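How to test whether a robot arm can do a chore at home or in the workshop

Published 2019-08-01
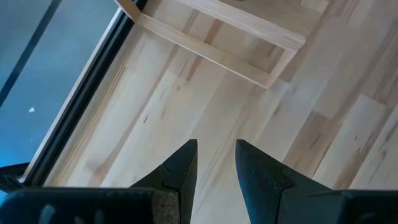 People ask whether machines can do household chores yet, and they usually want a yes or a no. The more useful answer comes from picking one chore, setting it up on a bench and trying it properly. This page sets out how to do that with a small arm and a two-finger gripper. The chore used throughout is picking up and moving a light wooden frame on a wooden worktop. It is close enough to lifting a tray, shifting a drawer insert or passing a part along a workbench to tell you something about all of them.

You don't need a large budget, but you do need patience and a notebook. Allow a weekend for the first run.

What you need

A small arm with a parallel gripper, fixed down so it cannot creep
A camera at the wrist, and ideally a second one looking across the bench
A flat work surface with a clear edge
A wooden frame, tray or open box that weighs less than half of what the arm is rated to lift
Masking tape and a soft pencil
A stop button you can reach without leaning over the arm

We work with the Stevar arm here at Claltport because that is what we have. The steps are the same for any arm of this size. If yours comes with its own control software, use it. We use Prornow, and where a menu name matters I give the Prornow one.

Step 1. Write the chore down in one sentence

"Tidy the bench" is not a chore a machine can be tested on. "Lift the frame by its near rail and put it down inside the taped area" is. The sentence should say what is moved, where it is held and where it ends up. If you find yourself writing "and then", you have two chores. Test them separately.

Write down as well what you will accept as done. For the frame, we say all of it must be inside the tape, the right way up, with no new marks on the wood. Do this before the first run. It is very easy to become generous once you have watched the arm miss all morning.

Step 2. Prepare the surface

Clear everything off that is not part of the job. Wipe the wood down and look for sawdust, which finds its way under objects and lets them slide.

Strip-built worktops in pale wood look smart but are hard work for a camera. The grain and the joins make long straight lines, and so do the rails of a pale frame placed on top. Software that looks for edges can take one for the other. You can get round this in two ways. Either turn the object so its rails run across the strips, or put a lamp low to one side so that the object throws a clear shadow. Start with the lamp and leave the turning for later, when you want to make the test harder.

Mark the target area with tape and the starting position with faint pencil ticks at the corners.

Step 3. Set the gripper

Open the gripper and measure the gap between the tips. Compare it with the thickness of the rail you mean to hold. You want a few millimetres to spare on each side. With less than that, any small error in position puts a fingertip down on top of the wood, and the arm will push until something stops it.

Pointed fingertips get into narrow places but hold on a small area. Broad ones hold well and bump into everything. For rails and thin boards I prefer the pointed sort with some kind of grippy facing. Whatever you fit, check both fingers for scuffs and loose facing before each session.

Set the closing force low. In Prornow this is under Tool, Limits. Begin at the lowest setting that will lift the frame at all and go up one step at a time.

Step 4. Teach the approach

Drive the arm by hand to a point above the rail, with the gripper open and the fingers straddling it. Save that point. Lower it until the tips are just clear of the worktop and save that too. Most failed lifts we have had came from skipping the upper point and letting the arm travel straight to the rail at an angle.

Check the wrist camera at the upper point. You should be able to see both fingertips and the part of the object you are going to hold. If the fingers block the rail completely, tilt the wrist a little or move the camera mount.

Run the approach slowly with nothing on the bench. Keep a hand on the stop button — even for the dull runs.

Step 5. First lifts

Put the frame on its pencil ticks and run the whole chore at a quarter of normal speed. After each go, write down one of four results: done, missed, dropped, or stopped by hand. Add a few words on what you saw. "Left finger landed on rail" will help you next week and "bad" will not.

When it works ten times in a row from the same starting place, raise the speed. When it works ten times at full speed, go on to the next step. Ten in a row from a fixed place only proves that the arm can repeat itself, and arms have been able to do that for decades.

Step 6. Make it more like real life

Move the frame a finger's width off its ticks. Then turn it slightly. Then switch off the lamp and use daylight. Change one thing at a time and go back to the easy set-up in between, or you won't know which change caused the trouble.

Our own log from April to now has 396 runs in it. With the frame on its ticks and the lamp on, the arm completed 89 per cent. Once we began turning the frame and changing the light, results dropped sharply, and most of the failures were misses. The arm could hold the frame perfectly well. It just didn't always know where the rail was.

Try these in order:

Frame moved but not turned
Frame moved and turned
Lamp off
Frame close to the edge of the worktop
A second wooden object nearby

The edge test deserves care. Put something soft on the floor first, and set a limit in the software so the fingers cannot go below the level of the worktop.

Common problems

The frame swings when lifted. The grip is too far from the balance point. Hold the rail nearer its middle, or accept a small drag along the bench in place of a clean lift.

The gripper closes on nothing. Check the camera calibration. If the camera mount has been knocked, even lightly, do it again from the start.

The frame creeps a little each time it is put down. The fingers are opening before the weight is fully on the bench. Lower the release point slightly and add a half-second pause.

Marks on the wood. The force is too high or there is grit in the facing. Clean the fingers and drop the force by one step.

Everything worked yesterday. Look at the light and then at the clamps holding the base.

So can it do the chore?

For one object, in one place, under one lamp, yes. A small shop that moves the same part from the same spot all day could make use of that now, and the arm would probably earn its keep. Some 2000 cycles without a failure is the figure I would want to see before leaving it to run while people work nearby, and we are not there with the frame.

In a kitchen it's a different matter. The tray is never in the same place, the light changes by the hour and there is always a cup in the way. A person copes with all that without noticing. The arm needs most of it solved beforehand, and the time spent solving it is far longer than the time saved. I would not buy one for the house this year.

Keep your log in a plain spreadsheet, with a column each for light, position, result and remarks. Ours follows the layout in the Vlček bench notes, with an extra column for closing force. If you change the fingers, start a new sheet.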